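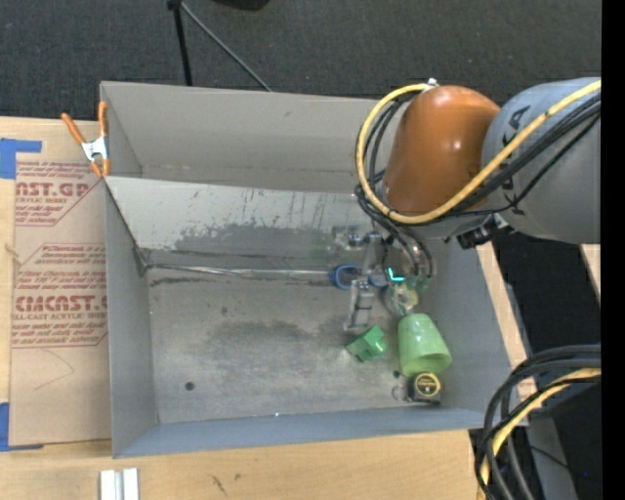

Edness Basketball League: Eligibility and Scoring FAQ

How many players can a team register?
A roster holds up to 12 players. At least six must be registered before the first game in November.

Can a player switch teams during the season?
Yes, once. Both coaches sign the transfer form and send it to Silvana Bezerra. The player sits out the next game and keeps all season statistics.

How is Player of the Week chosen?
A panel of four scorers votes after the last game of the round. Ties go to the player with the higher assist total. Players who were ejected that week are left off the ballot.

Do overtime points count toward season totals?
Yes. Overtime minutes are logged separately and do not affect per-game averages.

What is the capacity at Thibodeau Gym?
1,090 for league games. The side court at Drelent seats 675 and is used for first-round playoff games only.

How do I correct a box score?
Write to the statistics desk within 48 hours of the final buzzer. Give the game number, the period and the play in question. Corrections are entered by Ebere Okonkwo and show up in the next standings update.

Page updated 2022-02-24

Contact the league office | © Edness Basketball League | Back to top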